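Household Claims and How to Test Them
Handout 2: Does tidying make you work better?
Revised July 2025

Last session we looked at cleaning products. Now we turn to a claim that is harder to pin down, and so harder to argue with: that a tidy desk makes for a clear head. You will have met it in magazines, in staff newsletters and on the side of boxes. Most people nod along. I'd like you to stop nodding for an hour.

What is being claimed?

Start with the wording. "A tidy desk helps you think" could mean that you finish faster, that you make fewer mistakes, that you feel calmer, or that other people think better of you. These are different things and they need different tests. A seller who has shown one will happily let you believe in all of them.

Then ask what "tidy" means. Papers in a drawer are out of sight, but somebody still has to find them. Papers in a heap may be in a perfectly good order that only the owner knows. If the writer never says how tidiness was judged, the claim can't be checked, and you should say so in your answer.

The Plurora leaflet (copy in your pack)

Plurora sells storage for home offices. Its leaflet says that 600 customers "reported feeling more in control" after buying its Trurkemon range. Read that slowly.

Who was asked? People who had already paid. Someone who has just spent money on trays has a good reason to think the trays were worth it. People who sent theirs back don't seem to have been asked, or if they were, the leaflet keeps quiet about it.

Compared with what? There is no second group. Buying the trays also meant clearing the desk, throwing things out and probably giving it a wipe. Any of that might lift your mood, and a shoebox would have allowed all of it.

"More in control" is a feeling. It may be a real one. It tells us nothing about whether the tax form got filled in.

Also, when were they asked? A desk on the day it is cleared and the same desk in December are two different desks.

The Sarkura article

This one is better, and I still don't believe it. The writer kept a diary of her working hours, cleared her desk halfway through, and noted that she got more done afterwards. At least there is a before and an after. But she knew which half she was in, she wanted it to work, and she chose the moment to clear up. People tend to have a grand clear-out when things are at their worst. Things at their worst often get better by themselves, desk or no desk. We met this with cold remedies in Handout 1.

She also counts the clearing up as work done. I leave you to decide whether that is fair.

Looks and use

Much of the pull of this subject comes from how a neat table looks.

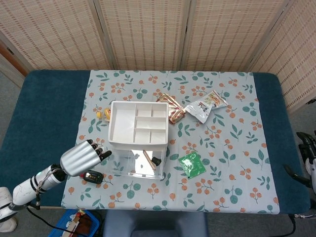
Liking the look of something is a perfectly good reason to buy it. The trouble starts when the liking is passed off as evidence. If a shop said "this is pleasant to have about" I would have no quarrel with it. Shops rarely leave it there, and the next line is usually about focus.

A fairer test

Suppose you had to do it properly with a class this size. You would need a task with a score, such as copying figures or finding errors in a letter. You would need to decide by a coin toss who sits where. You would have to stop people guessing what you were after, and I'm not sure you could, given that a messy desk is hard to hide from the person sitting at it. Write down beforehand what result would change your mind. Most people skip that step.

For next time

Read the Jasińska booklet, section 2 only. Pick one sentence that makes a claim about storage and rewrite it so that it could be shown to be false. Then say what the writer would lose by printing your version. One side of paper is plenty. Bring the leaflet back with you, as we are short of copies.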